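I finally tackled the craft table this weekend, and it only took me since February to work up the nerve! You know how it goes. I put one thing down "just for now," then another thing on top of it, and the next time I want to sew on a button I'm doing it on the couch with a flashlight in my teeth.

My friend Signe swears by the 20-minute method (set a timer, touch every single thing, no wandering off to make coffee). I lasted 11 minutes before the coffee. But I did go back! And I've found that I do much better with little piles than with one big scary one, so I kept pulling a few bits over to a clear patch and deciding on those before I let myself look at anything else.
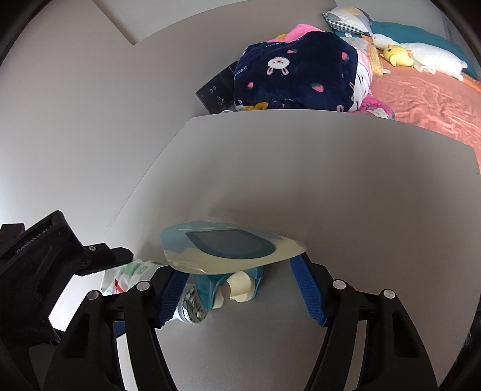
One of the little piles, mostly blues and creams.

The fuzzy blue-green fabric thing is staying, no question. I love that color and I'd have a whole room of it if I could get away with it. The little can with the busy print all over it is staying too, because I'm a sucker for a pattern and it can live on the windowsill with the others. The flat cream and aqua piece I went back and forth on, and for now it's in the "ask me again later" box, along with a tangle of ribbon and two zippers I bought for a bag I never made.

So that's nearly half the table done. Next up is the drawer underneath, which sticks, and which I haven't opened all the way since we moved in. If anyone has a trick for sticky drawers, leave it in the comments, please! I've already tried candle wax.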